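The ferry to Gundo left at 4, and I ran for it with my coat open and a box of pastries bouncing under my arm. Made it! The deckhand cheered, and so did a few people on the top deck.

My aunt had moved out there in August and sworn she'd never bake again. Then came her letter: 43 lines about butter, and an order to come hungry.
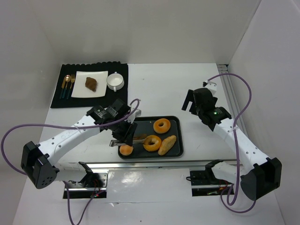 L. Alexiou

She met me on the dock in two scarves, shouting before the rope was tied. "You brought pastries? To my house?"

"They're for the ferry crew," I lied, and handed them over the rail — every last one. The crew cheered again.

We climbed the hill, all 349 steps of it, with the whole bay turning pink behind us. She talked the entire way, about yeast, about the goat next door, about the oven she'd hauled over from Sosex. I could smell cinnamon from the gate, and I started to run again.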